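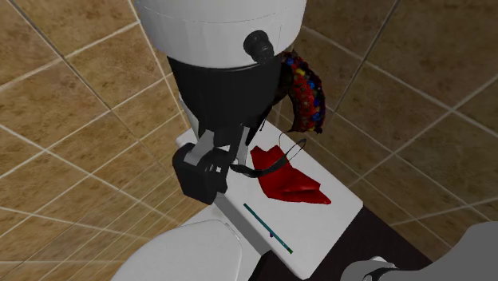

Progress report, September
Project Rirkia — gripper and controller comparison in simulation

Status: on schedule, with one open item carried over from the last period.

The bathroom environment is now stable under both robot models, and the toilet tank lid has been adopted as the standard work surface. Objects on it include thin rods and a red cloth-like item. The thin rods remain the hardest to grasp with either gripper.

Two controllers were compared. The Lultetti controller plans a full path before moving. The Ortuño controller corrects its path at each step and was set to a limit of 30 seconds per attempt. Each object was tried 40 times per controller, with start positions changed between attempts.

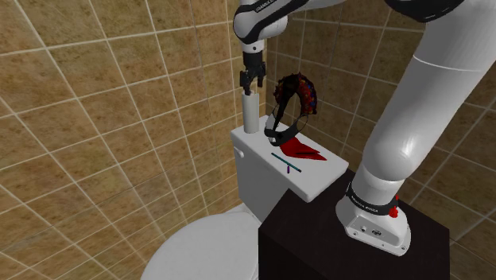 Figure 2. Franka arm with parallel gripper above the white cylinder on the tank lid.

Ortuño gave fewer dropped objects on upright shapes. On the rods there was no clear difference. Most failures there came from the fingers touching the lid before closing — a height error of 3 mm was enough to stop the attempt. Contact settings for soft items are still being tuned, and results for the red item are left out of the comparison until that work is done.

Open item: the camera placement study at Illano has used 8 of its planned views. Steep views lose sight of the fingertips late in the approach.

Next period: finish the camera views, repeat the rod attempts with a lower closing speed, and deliver the full results table. No change to the budget is requested.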